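Reading and Running the Back Line
Session 4 handout, Junior Netball Coaching Certificate
Granunwood District Netball, notes by Mamta Singhal

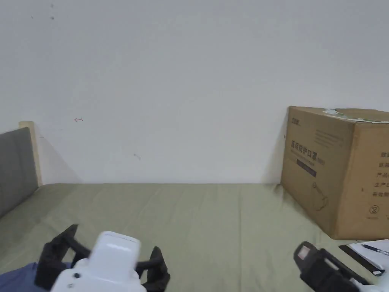

Before you start

Bring your court diagrams from last session, a pencil you can rub out, and the sheet of umpiring signals if you still have it. We'll be on court for the second half, so wear proper shoes. The written task is due 16th September and it's at the end of these notes.

Last time we looked at the centre pass and how a team gets the ball from the middle to the edge of the circle. Tonight we turn round and look the other way. I love this session! Defence is where young players learn to read a game, and once they start reading it they see things all over the court that they'd run straight past a month earlier.

1. Who we mean by the back line

Goal keeper (GK), goal defence (GD) and wing defence (WD), with the centre dropping in when the ball goes over the transverse line. In under-12s you'll often see GK and GD glued to their partners and WD standing at the top of the circle hoping for something to happen. All three are doing what they've been told. They just haven't been told very much yet.

Quick reminder of where they can go:

GK: defensive third, including the circle
GD: defensive third and centre third, including the defensive circle
WD: defensive third and centre third, never in the circle
C: all three thirds, neither circle

If your players are shaky on this, spend ten minutes on it before you try any of the drills. Walk it. Have them call "in" or "out" as they cross each line. It sounds babyish for older kids but they get really competitive about it.

2. One-on-one marking

Start position: in front of your attacker, back to her, body turned about halfway so you can see her out of one eye and the ball out of the other. Feet under hips, weight on the balls of the feet, arms in. Arms in is the big one. Most of the contact calls against our under-13s last season came from a trailing arm, and you can't coach that out on game day.

Small, fast steps. Long strides look athletic, but a player in the middle of a long stride can't change direction, and good attackers wait for it.

Larysa Hladun took our defenders for a term and used to say "quiet feet, busy eyes". I've pinched it and use it constantly.

Drill A: Shadow
Pairs, in a channel between the sideline and a row of cones. Attacker moves for eight seconds, defender stays in front without touching. No ball. Swap. Add a ball once the defender can hold position for the full eight seconds, with a feeder outside the channel.

Drill B: Late turn
Same channel. Defender begins facing the attacker and turns on the feeder's call. Do this one tired, near the end of training.

3. The three-foot mark

Once the attacker has the ball, the defender must be 0.9 metres (three feet) from her landed foot before the arms come up to defend. Teach this as a movement: land, recover, arms up. Players who hop back too far lose all their reach, and players who creep get penalised and then stand out of play next to the offender's spot while the other team has a free look at goal.

Shivam Shukla has a neat way of doing this with the Prarnska squad. He lays a strip of tape at each landing spot and has them recover to it with their eyes up. After a couple of weeks he takes the tape away. Try it, it's terrific.

4. Zones, and when to leave your player

Now the fun part! A zone defends space and asks the attack to throw over or through it. For juniors I'd only teach two versions.

Box across the centre third. WD, GD, C and WA form a loose square as the opposition brings the ball down from their own goal line. Everyone watches the ball and everyone talks.

Split circle. GK takes the half of the circle nearest the goal line, GD takes the front half. They swap attackers as the shooters rotate. The call is "switch", and it has to be loud.

When does a defender leave her player? Ask yourselves these as you watch the clip:

Is the pass already in the air?
Can she get a hand to it without going through someone?
Who is covering behind her?

Two yeses and a name is usually enough to go. I want our defenders going for balls. A missed intercept at under-12 level costs a goal, and a defender who has been growled at for one stops trying for the rest of the season, so please watch what you shout from the bench.

5. A bit of match data

Madhu Mathur charted Gondard's whole season by hand, bless her, and has let us use her sheets. She logged 2,388 passes into the attacking third across all grades, and 674 of them were tipped, intercepted or thrown away. Have a look at the copies on the table and see where on court the marks bunch up. Most are within a couple of steps of the circle edge, on the side away from the ball carrier's strong hand. Talk in your groups about what that means for your WD.

6. On-court session plan

Warm-up: footwork ladder, then pairs tag in thirds
Drill A, both roles
Drill B, both roles
Three-foot recovery with feeder, GK and GD only; others practise the box
Half-court play, attack scores one for a goal, defence scores two for a clean intercept
Cool-down and chat

The double points for an intercept change everything, by the way. Kids who never wanted a defensive bib will be queuing for one.

The whole plan runs for 60 minutes. With a big group, run the half-court play on both ends and put a parent on each as scorer.

7. Written task

Choose one junior game and follow a single defender for two quarters. Record:

Her starting position at each centre pass
Each time she leaves her player, and the result
Any contact or obstruction calls, with a note on feet and arms
One thing she does well that you'd praise in front of the team

Then write up a twenty-minute practice for that player and her circle partner, using at least one drill from tonight and one of your own. A page is plenty. Diagrams very welcome, messy ones included.

Hand it to me or to Stelios Kalogeropoulos, who is marking half of them. Feedback will be back to you before the October practical, where you'll each run a drill with real under-11s.

Next session: shooting technique and the feed into the circle. Please read the section on held balls first.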